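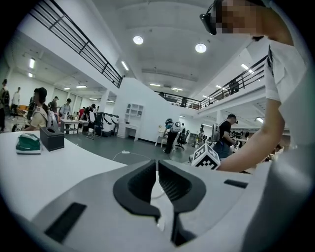

Ticket: Hall Wi-Fi drops every afternoon, Bustside

Search the knowledge base
Type a keyword

Opened by Ulises Escobar, March

Connection on the hall network falls over at 2 pm and comes back whenever it feels like it. Erance support says the access points are "healthy". I have the same green lights they have, and I still can't open a spreadsheet.

Update 1
Erance asked me to restart my laptop. I did. Then they asked me to forget the network and join again. Also done. Dropped at the usual time. I'd like to know what they expected.

Update 2
Now told it's interference from the kitchen microwave. Unplugged it through lunch and left it unplugged. Dropped anyway. Phone on the same desk lost the network too, so please stop asking about my laptop driver.

Update 3
Subbarao Poojary pulled the DHCP log off the Vundine router. The address pool was full. Leases were set to 9 days, so every visitor who walked through the hall kept an address long after leaving. By afternoon there was nothing left to hand out - which fits a bit better than the microwave.

Change made: lease time cut to 2 hours, old leases cleared. The guest network should have its own range as well, and Erance say that is "on the roadmap". We'll see.

Status: Monitoring. I am not closing this after one good afternoon.

Comments

Chaudhry: Same trouble on our floor. Support sold us a new access point for it. It did nothing.

Subbarao Poojary: Check the pool before you buy anything else.

Chaudhry: Full. Can I get a refund?

Ulises Escobar: Good luck with that - they still haven't admitted it wasn't the microwave.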